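Setting up the Jonlow two-arm bench kit for a phone charging task

Updated October 2021

The Jonlow bench kit ships from Vevilham in two cartons: one with the arms and rail, the other with the posts, wall panels and cable tray. These steps take you from an assembled frame to a first recorded task. Allow 45 minutes, longer if you have never levelled a rail.

Before you start

You need the kit, a table that doesn't wobble, a 4 mm hex key and a computer running Bunnag 2 or later. Keep the emergency stop within reach of whoever is at the keyboard.

Step 1. Fix the arms to the rail

Slide both mounting plates onto the aluminium rail and do the bolts up finger-tight. Move the arms until both grippers can reach the middle of the table, then tighten the bolts in a cross pattern. Leave enough slack in each arm's cable for a full turn of the base.

Step 2. Fit the walls

The panels drop into the slots in the corner posts. We use the blue brick pattern. Plain grey is also available and costs the same. If a panel bows, take it out and check that the post is square to the table.

Step 3. Lay out the objects

Put the power strip in the centre, where either arm can get to it, and lay the phones face up in front of the arms. Stand taller items such as a file organizer or tablet stand towards the back. Run loose cables behind the work area where you can.
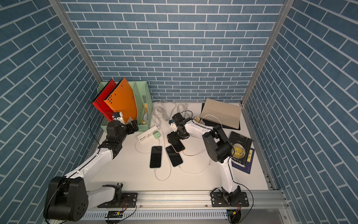

Step 4. Home the arms

Open Bunnag, choose Home Both and stand clear. If an arm stops short, clear the fault, move it by hand to mid-travel and try again.

Step 5. Set the grip force

Start at 15 per cent for phones and plugs. Go up in small steps if a plug slips. Don't use the default setting, as it is meant for blocks and can mark a screen.

Step 6. Record

Name the task, press Record and guide the arms through one complete run. Roughly 200 runs gave us a usable model for plugging in a phone. Save to an external drive if you plan on more than that.

Price and support

The kit is $3,000 plus freight. Spare gripper pads are sold through Fomuton, and they are worth adding to the first order.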